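Unit 4 notes: Can machines do the chores yet?
Reading for next time: the Fosau handout, part 2 only.

Last unit we looked at laundry and dishes, where progress is slow because every item is a different shape. Shop-floor work is supposed to be easier. The bins are all one kind, the conveyor stays where it was bolted down, and the lighting can be kept the same.

The task for this unit is bin transfer in simulation: pick up a bin, set it on the rollers, go back for the next. A run is 12 bins.

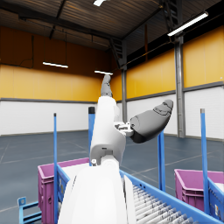
Simulated station, magenta bins and blue-railed roller conveyor. Hand empty.
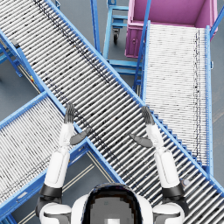
Jin objected in the last session that a fixed pusher has moved bins for decades without any fingers, so a pass on this task says little about chores. Edov agreed in part, but said a pusher can't go and clear a jam on the next line.

Keep both points in mind for the write-up. Terms you need: grasp, reach, cycle time, recovery. Recovery means what the machine does after a dropped or tilted bin. Score it separately from cycle time.

Write-up: around 40 lines, due before unit 5.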